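Gym floor replacement at Otwood Middle - where do evening groups go?

Posted by Miroslava Yatsenko

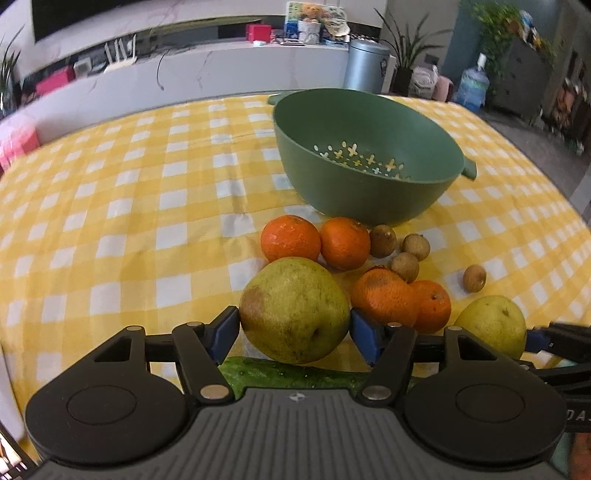 I help run an adult volleyball group that rents the gym at Otwood Middle School. The district says the floor is being torn out in April and the gym will be closed until the new one has cured. We have 32 people signed up and have paid through the end of the season. Does the district have to find us another space, or do we just get our money back? The office hasn't returned my calls.

Pylyp Nazarenko

Look at your facility use agreement. Ours has a paragraph on page 2 saying the district can cancel for construction with written notice. They refund the unused dates but don't owe you another gym. When the roof work closed the Venbridge cafeteria we got our money back in 3 weeks, minus the key deposit, which came later. Email the facilities office instead of the school. The school secretary doesn't handle rentals.

Ask about the elementary gym too. It's small and the ceiling is low for volleyball, but it was open most evenings after 7 when I checked.

pulden_parent

they did this at my kids school and it ran way over. dont plan on getting back in before summer

Văn

Pylyp is right about the refund. One thing to add - if you move to another building you need a new insurance certificate with that address on it. Our insurer charged $100 for the change.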